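Home | Projects | Reports | Archive | Contact

Sturkcombe Work Surfaces Project
Progress report to the Rivero Fund, 12 April 2018

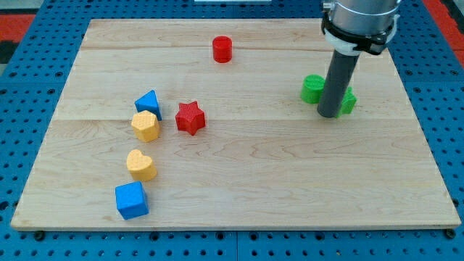
The purpose of the grant is to supply flat, replaceable wooden work surfaces for the perforated metal tables at the Sturkcombe workshop, and to establish a routine for their care. The tables are strong and easy to fasten things to, but small parts catch in the holes and do not slide evenly. The surface now in use is a wide maple board made of glued planks, with the seams running lengthwise and a margin of blue table left showing at the sides and along the front. Two dark bolt heads show in the table holes at the front edge, near the corners. The grain has darker streaks through the middle and lower parts of the board. These are a feature of the timber and were accepted under the Vato purchase terms, which grade for flatness and joint quality only.

1. Work completed

The maple was bought from Butt in a single lot so that moisture content would be consistent between boards. Planks were stored flat in the workshop for the full conditioning period before gluing. Glue-up, flattening and sanding were done on site. Boards were sanded in stages and given a clear finish on both faces. An early trial board finished on the top face only took on a slight cup within the first month and was withdrawn.

To date 44 boards have been made and passed. Each was checked for flatness with a straightedge along both diagonals and across the middle, and the results were written on the underside with the date of finishing. Boards that rocked on a flat table were planed again and rechecked.

2. Use with the shape blocks

The boards are used for sorting and positioning work with plastic shape blocks in red, blue, yellow and green. The pieces include plain cylinders and shapes with angular edges. The main requirement is that a block set down upright stays upright, and that a block pushed across a seam does not catch or turn. Seams were tested by sliding a block slowly over each joint in both directions. Where a joint could be felt with a fingernail it was scraped and refinished locally.

Contrast was reviewed at the same time. Light maple gives adequate contrast with all four block colors. A darker stain was considered and rejected, as wear marks would show sooner and local repairs would be harder to match.

3. Spending

Spending on timber, glue and finish to the date of this report is $1,768. Tooling and fasteners account for a further $800. The approved budget for the period is $2,778, leaving $210 unspent. We ask that this be carried forward to cover abrasives and one replacement clamp.

4. Problems and changes

Hole spacing differs slightly between the older and newer tables. Boards drilled for one type do not always line up with the other. Fastening positions are now marked from the table itself and no longer from the drawing. This adds a short step to fitting but has removed the need for oversize holes.

The finish supplied with the first order dried too glossy under the overhead lights. It was replaced with a matte product from the same supplier at no added cost. Boards already coated were rubbed down and are serviceable.

5. Next period

Remaining work is as follows.

- Recheck flatness of all passed boards after the heating season.
- Ease the front edges on boards where the corner is still sharp.
- Write a one-page care sheet covering cleaning, refinishing and bolt tension.
- Confirm fastening positions for the older tables.

The next report is due in November and will include the recheck results and a final account of spending.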